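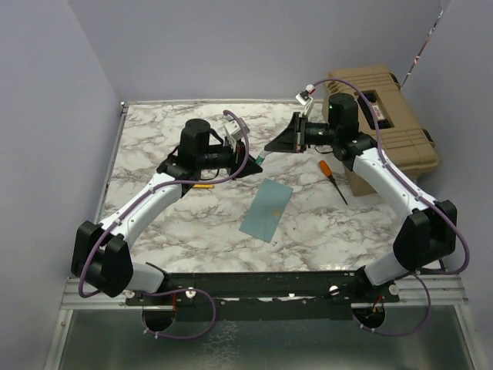 The two-arm bench at the Flumlow open day, grippers nearly meeting over the marble-pattern top.

Flumlow open day recordings: README

Hello! I put this folder together after the open day on 12th July, when we had the doors open and let anyone who fancied it have a go at driving the arms. It went far better than I'd dared hope (we ran out of biscuits before lunch), and a few people have asked for the recordings, so here they all are.

What's in the folder

There are 163 recordings, split over 2 subfolders. "visitors" has the runs made by people who came in off the street, and "cemell" has the ones I did myself while I was showing how it works. Each run has the joint positions, the gripper positions and the video from both wrist cameras. The longest ones stop at 600 frames, simply because that's where I set the limit.

The jobs

I kept them easy: push the cloth about, pick up the screwdriver, pass something small from one arm to the other. Passing was the favourite by miles! Most children got the hang of it quicker than their parents did, and I've left all the fumbles and drops in. If you only want tidy runs, look at the "ok" column in runs.csv and keep the ones marked y.

Things to know before you use it

The visitors' runs are messy. People stopped halfway to chat, or let go of the controls to take a photo, so you'll find long stretches where nothing moves.

Left and right are always as seen from the front rail. I got this the wrong way round in the first upload, sorry, so if you have the Costigan copy please bin it and fetch this one.

5 runs have no video from the left wrist camera. They're listed in missing.txt. The joint data for those is fine.

There's no sound in any of it, and we didn't write down anyone's name.

Using it

Do what you like with it, teaching included. A mention of Flumlow would be lovely. The loader script is the same one I wrote for the Drornent set, so if you've already got that working you only need to change the folder path at the top.

We're hoping to do another open day in November, and I'd like to add those runs in a third subfolder.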